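**Stemix 502 personal locator beacon**

The Stemix 502 is a handheld emergency beacon for private pilots, charter crews and anyone who flies over water or empty country in a small aircraft. It is carried on the body or in a life vest pocket. It does not replace the emergency locator transmitter fitted to the airplane, and it should not be used as one.

Once switched on, the beacon sends a distress signal on 406 MHz with its own ID and GPS position. A second, weaker signal on 121.5 MHz helps search crews home in over the last stretch. A white strobe on top flashes until the battery runs out or the unit is turned off.

## Using it

1. Pull the red tab and raise the antenna until it locks.
2. Hold the ON key down until the strobe flashes.
3. Keep the antenna upright with a clear view of the sky. Keep your hand off the top of the case, where the GPS receiver sits.

The beacon floats, but the antenna will not stay upright by itself in the water. Clip the lanyard to your vest and hold the unit up.

Do not switch it on as a test. Use the TEST key, which checks the battery, strobe and transmitter without sending a distress call. We suggest one test a month and one before any long trip over water.

## Travel and layovers

The 502 has a lithium battery that the user cannot remove. On airline flights it goes in carry-on baggage, and some carriers want to be told first — check with yours before you pack. Keep the tab in place and the antenna folded whenever the beacon is off your vest.

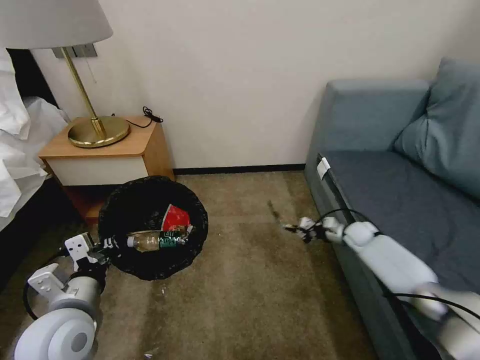 *Bedside table and lamp in a hotel-style room.*

The battery is sealed for storage and does not need charging between trips. Please don't leave the beacon in a parked aircraft in summer. Long spells above the storage limit shorten battery life, and the replacement date on the label will no longer hold.

## Specifications

| Item | Value |
|---|---|
| Weight | 200 g |
| Width | 53 mm |
| Battery storage life | 8 years |
| Storage limit | 60 °C |
| Frequencies | 406 MHz, 121.5 MHz |
| Color | Yellow with black antenna |

## In the box

- Beacon with battery fitted
- Lanyard and vest clip
- Belt pouch
- Registration card
- Printed quick guide

## Registration

Every beacon must be registered with the authority in the country it is coded for. Registration tells the rescue center who owns the unit and which phone numbers to call. Units sold on this page are coded for the United States. If you sell or give away your beacon, update the record first.

## Related items

- **Narkel vest pouch.** Fits most inflatable aviation vests. Sold separately.
- **Khamphan dry case.** Hard case with foam insert, holds one beacon and a handheld radio.

Battery replacement is a service job — the case has to be resealed and pressure tested. Contact us for a return number before sending a unit in.

Page updated November 20, 2024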